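Jan 3, 2025

Back at the Tomoana workshop after the break. Carrying on with the two-arm bench, so here is where it has got to, for those who asked.

Short version of the project: two small arms fixed at the near side of a white table, facing across it, with a gripper on each. I want them to take things off each other without dropping them. That has taken up most of my spare evenings since June.

The frame is aluminium extrusion. Some of it came out of a display stand that was built in 2011 and had been in the rack by the back door ever since. The slots were full of old paint. I scraped them out with a bent screwdriver and it took a whole evening.

The table is 700 mm deep. I wanted it deeper but it wouldn't have gone through the workshop door in one piece, and I didn't want a join in the top.

Panels on the left, right and back are all pale grey, the side ones with a lavender tinge. They were put up for looks as much as anything. They also mean I'm no longer crawling under the lathe after dropped parts.

Wiring is still a mess underneath. The Driser boards run warm and I have moved them twice. They'll get proper covers when I stop changing my mind about where they go.

The hose was a late change. I had cable ties all the way along the links and every time an elbow opened out fully, something pulled. Now it's purple hose with plenty of slack left in it. It looks untidy and I have stopped caring. Purple was what Surarska had in the right bore.

The trouble with slack is that it swings. If both arms move quickly the loops come down over the table and can brush whatever is lying there. I've slowed the shoulder joints for now.

Next job was to pick something awkward to practise on. Blocks were too easy. Cloth was hopeless. I settled on keys: split rings, plastic tags, all the things that catch on each other.

The keys don't open anything. They came out of the workshop's odds and ends drawer, and I bought the coloured tags so I could tell the camera "the green one" and have it mean something.

Both arms on the rings this afternoon, then the wrist camera.

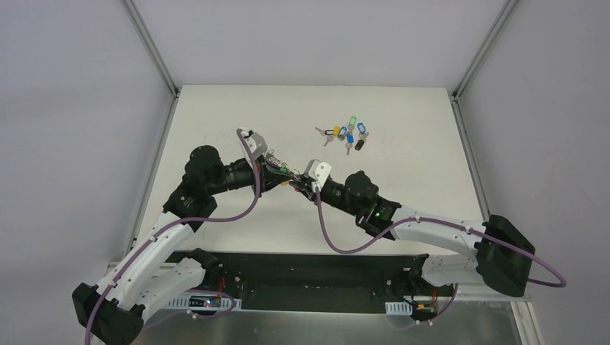
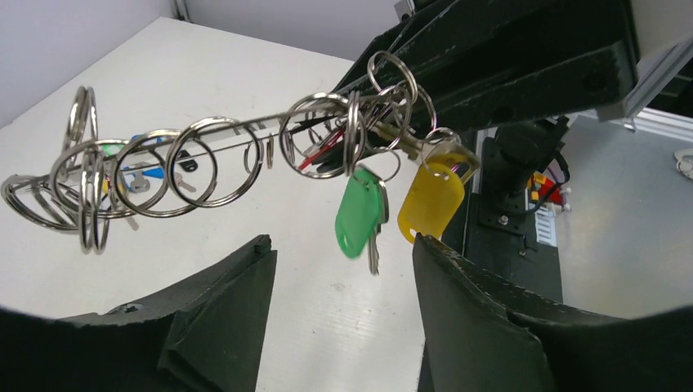

Fatemeh Abbasi replied that shiny rings would be her last choice for a camera to look at, and that I should try a cross-polarised light before touching the software again. She also asked what I was using for depth.

Fair point on the light. For depth I'm using nothing clever. I touch the table with a fingertip at four places at the start of each session, and the software works out the surface from that. Anything above the surface is a guess from two views.

The guess is good for tags and poor for rings. A tag is a flat patch of one colour. A ring seen edge-on is a thin line, and a ring seen face-on is mostly hole. The software likes to put the grip point in the middle of the hole.

I got round part of that by telling it never to aim at a ring directly. It looks for the tag or the key first and then follows the edge upwards. Slower, but it closes on metal more often than on air.

Fingers: these are the tapered ones. The first set were square at the ends and 106 mm long, which was far too much. They flexed, and they hid everything from the wrist camera. If you're making your own, go shorter than you think and check the view before you print the second one.

Isteline is what I'm using to record and replay moves. It's fine. The replay drifts if you leave it paused for long, so I home both arms again whenever I've stopped for tea. I lost a good few runs before I worked that out.

Someone asked about safety. There's a stop button on a lead and I keep it in my left hand. The arms are not strong but they don't know where your knuckles are. Glasses on as well, as a split ring under tension can ping a long way.

Someone else asked about cost. I haven't added it up and would prefer not to. The motors were most of it. The second arm cost less than the first, mainly as I didn't buy the wrong bearings twice.

Things to do before I post again: covers for the boards, a clip to keep the hose up near the elbow, a lamp with a filter on it, and better labels on the connectors. I plugged left into right last week and both arms waved at me.

Files for the gripper bracket are going up once I've redrawn it. The current version needs 12 screws and you can only reach half of them with a normal driver.

Bench is booked for somebody's chair repair tomorrow so I'm off to find a dust sheet.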